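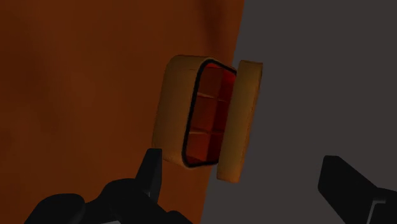
Rendered view: an opened hinged container

Zallora theme users' group, minutes, Monday, 7 pm

Minutes of the last meeting agreed, mainly by people who had not read them.

Slider: Sevum now loads 16 fonts, three of them in use. Willems will trim the list and expects complaints.

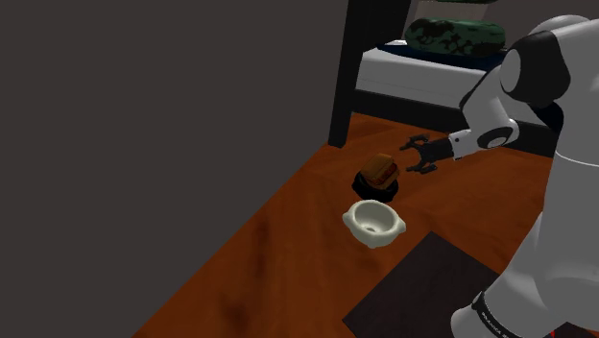

Shortcodes: the Zitholm plugin still breaks the footer on update. Agreed to report it again, in a firmer tone.

Demo pages: 400 imported, 50 wanted. Deletion put off until someone finds the backup.

Closed at 9 pm. Next meeting in August, footer permitting.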